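I've been following the Omik student project at Gornow since October and I said I'd write up what I think once the write-up was out. It's out. This is a long one, mute me if you don't care about laundry.

The pitch, for anyone who missed it: teach a two-armed robot to tidy clothes in an ordinary bedroom by having students do the tidying themselves with a pair of hand-held grippers, recording as they go. The robot comes later. At the moment it's all hands.

I don't object to the method. It's cheap, you can carry the kit to someone's home, and you get real rooms instead of a lab table with a grey cloth on it. Fine so far.

My trouble is with the number on the first page. 2,103 recordings. Every talk about Omik starts with it. Then you get to the appendix and find that 908 were kept for training.

I'd have put the 908 on the first page. It's a perfectly respectable number for a student team! The rest went for "tracking loss" and "incomplete action" and I would love to see how those were split, but there's no table.

Also not given: how many different bedrooms. Three testers are listed. If three people each did one room, then what you've got is a robot that may one day know its way round three beds. I asked under their announcement and got a thumbs up.

Second grumble. "Folding" is doing a lot of work in the title. Read the task list and it breaks down into pick up, move, put down, flatten, fold. Those are wildly different in difficulty. A policy can get very good at the first three and you'd never know from an average score.

Picking up a stack that's already folded is its own problem, to be fair to them. You pinch one side and hope the bottom layer comes along. People use a palm underneath for that without thinking about it, and two flat fingers are no palm.

Cloth with a check pattern is an interesting choice too. Nice straight lines, easy to see where the fabric bends. Lovely for a camera. I'd want to know how it does on a plain black jumper on a dark duvet, and the write-up doesn't say.

Someone will tell me the Ghoneim cup judges didn't mind any of this. No, they didn't. The cup scores a two minute demo and a poster. I've sat through enough of those posters.

And before the Nollumau lot turn up in my replies – yes, your project had the same problem last year, and I said so then as well.

What I do like: they released a batch of stills along with the write-up. More teams should. You learn more from the stills than from the poster.

Four of them:

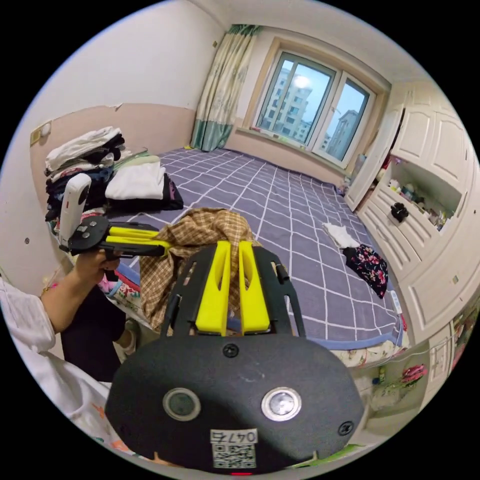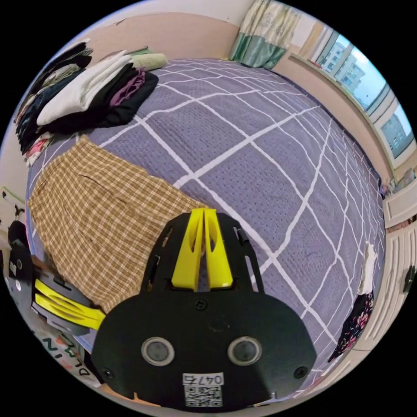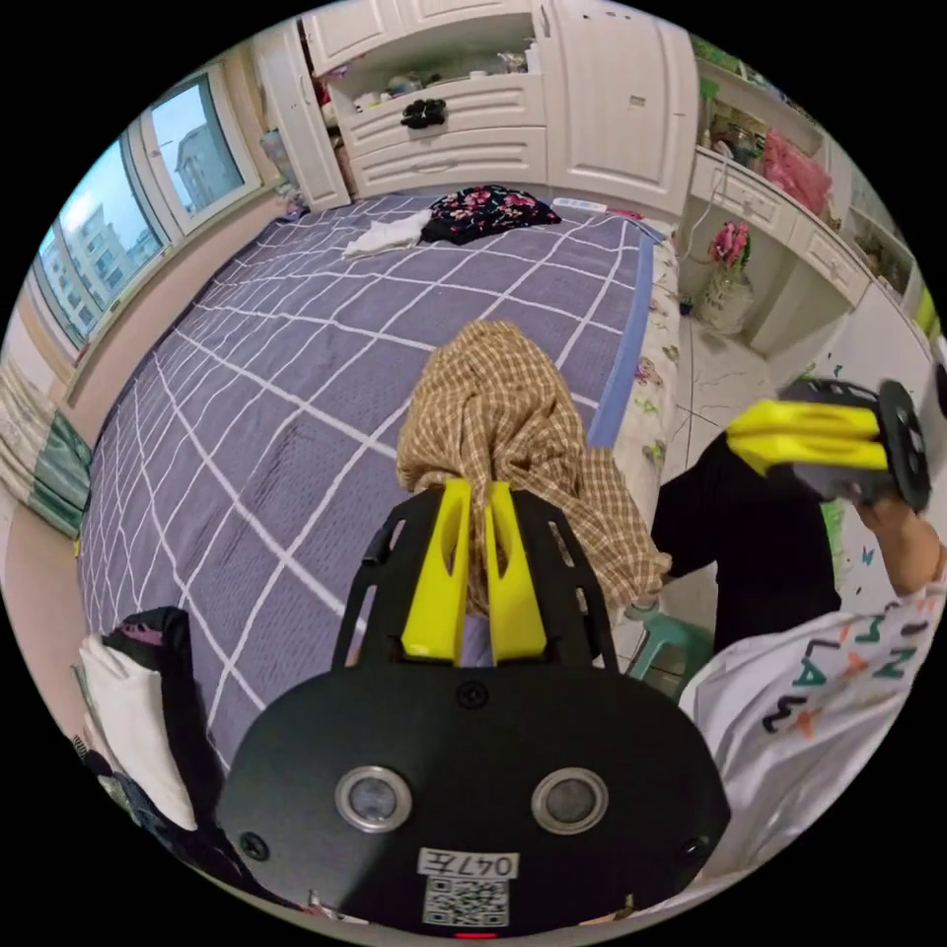
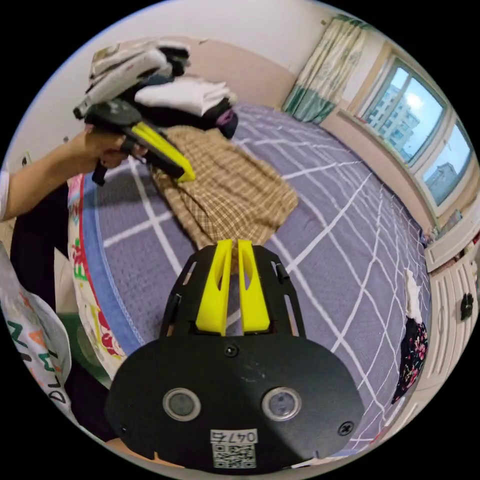
Gornow Bench Notes
Posted 24 Dec 2019 · thread, continued

OK so, things I'd raise if I were marking it.

Same bed and same checked cloth in all four. It's a good messy domestic bed, piles of clothes on it, high-rises out of the window, all the stuff a lab wouldn't give you. But it is one bed, and I can't tell from the release how much of the rest looks like this.

The window. Bright daylight in that room. Were any sessions done in the evening with a ceiling light on? A small thing to log and I can't find it in the files.

The third still is the one I'd use for teaching. The cloth is up off the bed, pinched in the yellow fingers, and it's a crumpled heap hanging down. Where are the corners? I couldn't tell you, and whatever they train will be asked the same thing.

Then the fourth, with the folded stack lifted in one gripper. It hasn't come apart at that moment. What it looked like when it was put down again I have no idea, and that's the bit I'd score.

For what it's worth I'd pass the project. I'd send back the first page, ask for the rooms, the lighting and a proper breakdown by task, and I'd ask for the discarded recordings as well. They're probably the most useful thing on the disk.

If anyone on the Omik team is reading: the appendix link to the task list goes to an old draft. You'll want to fix that before the January people start citing it.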